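Speaker notes, Stuswood library talk, 18 January 2022

Slide 1. Say hi, thank Souad Hajji for the invite, check they can hear me up the back. Then straight in: who here has moved house and lost a recipe? Wait for hands. Tell the dumpling story — keep it short this time!

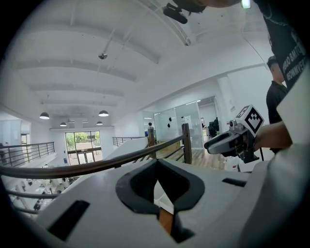
My nan's recipe tin had 26 cards in it, and most of them say things like "flour, enough". Ask what "enough" meant in their family (someone always says a teacup). Don't get stuck on pavlova.

Slide 2. Writing it down while they cook. I spent an arvo with Mrs Hồ and got maybe half of it, since she never measures fish sauce and she talks faster than I can scribble. My tip is to weigh the bottle before and after.

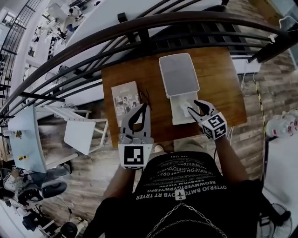 Also ask for the wrong versions, the ones that flopped. Read out the Litoslow bread letter here, in full, with the swearing skipped.

Slide 3. Cooking clothes.

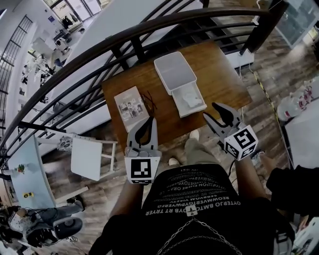 Nan cooked in the same apron from before I was born until roughly 2000, and you could read the menu off it. Anything does the job really, and a black t-shirt with white lettering like the one on screen would hide a lot of gravy. Mention turmeric. Pause for groans.

Slide 4. Swap table after the tea break, cards and pens supplied.
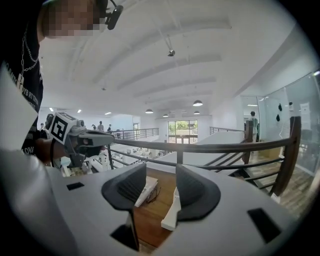 Slide 4: black T-shirt, headset on.

Questions, then remind them the sign-up sheet is by the door.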